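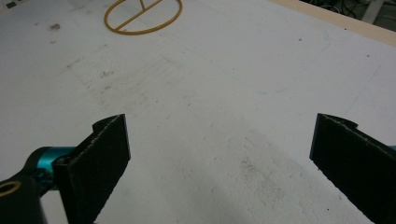
A white work surface with scuffs, smudges and faint light-blue pen strokes.

White work surface
From Raleo, the open household reference
For the painted finish, see Whitewash. For the wall-mounted writing board, see Whiteboard.

A white work surface is a pale, usually matte, covering or top used on a table where small goods are sorted, handled, repaired or set out for display. It may be the top of the table itself, a board laid over it, or a sheet of paper fixed to a board. White work surfaces are common in hat shops, sewing rooms, photo corners and home hobby rooms.

Contents
1 Construction
2 Uses
2.1 Hats and hat stands
3 Marks and wear
4 Cleaning
5 See also

Construction

The simplest kind is a sheet of heavy paper taped to a board. The paper is replaced when it becomes too dirty, and the board keeps it flat. Paper for this purpose is sold on rolls or in cut sheets, and a weight of up to 300 grams per square meter is used where heavy objects will be dragged across it. Lighter paper tends to wrinkle near the tape.

Boards are often cut slightly smaller than the table, so that a border of the original top is left showing on each side. This leaves a place for clamps and protects the edge of the paper from sleeves. A board cut to the full size of the table is harder to lift off and tends to get knocked at the corners.

Painted and coated tops last longer but cannot be changed. The Suden table, a plain folding model sold to dressmakers, had a painted top that could be turned over and used on both sides. The later Loltar table replaced it with a loose panel held by 4 corner screws. Gloss finishes are generally avoided, as they reflect ceiling lights and make dark cloth harder to look over.

Uses

The main reason for a white surface is contrast. Black thread, loose fibers, pins and small fittings show up clearly against it. White and cream goods are harder to see, and shops that deal in both often keep a second, gray panel.

In sorting work the surface is usually kept bare except for the item at hand. In display work it also serves as a backdrop, and the marks on it matter more. Walter Montoya, whose handbook for small hat sellers covers tables at some length, advised keeping separate boards for the two jobs and writing the purpose on the underside.

Hats and hat stands

Soft hats are a common item on such tables. A bucket hat does not hold its shape well when laid flat, and the brim may take a crease if other things are stacked on it. It is therefore placed on a stand, with the crown supported and the brim left free all the way around.

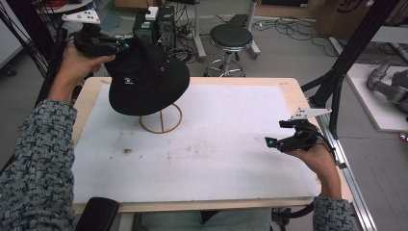

Stands for this purpose are light, and many are made of bent wood. The common pattern has a ring for a base and an upright strip that carries the crown. The ring spreads the weight and leaves no sharp corners to cut into paper. Wire stands take up less room in storage but can scratch a painted top, and felt pads are sometimes glued under the feet.

To place a soft hat, the brim is held and the crown is lowered over the top of the upright. The hat is then turned until the front faces the viewer. If there is an embroidered logo, it is normally set facing forward. Eyelets in the crown are left uncovered. A hat that sits too low on the stand can be raised with a ball of tissue -- printed paper should not be used, as the ink may rub off on the lining.

Oddur Oddsson's Nakajima stand, a two-part design from the same period as the Loltar table, could be taken down for packing. It was never made in large numbers.

Marks and wear

White surfaces show dirt early. Typical marks include:

Gray scuffs, left by rubber, metal and dark plastic
Smears from hands and sleeves
Small dark specks, often from graphite or ground-in dust
Pen and marker lines, which fade with wiping but may leave a bluish trace
Rubbed patches where the matte finish has been worn down

Wear is seldom even. It gathers in the areas where objects are put down and picked up most often, while the far corners may stay clean for years.

Cleaning

Coated tops are wiped with a damp cloth and a little dish soap. Marker lines may need rubbing alcohol, tested first on a hidden spot. Paper cannot be washed. A soft white eraser will lift light smudges from it, but stains that have soaked in remain, and the sheet is turned over or replaced.

See also

Bucket hat
Cutting mat
Hat stand
Trestle table

This page was last edited on 27 Jun 2020.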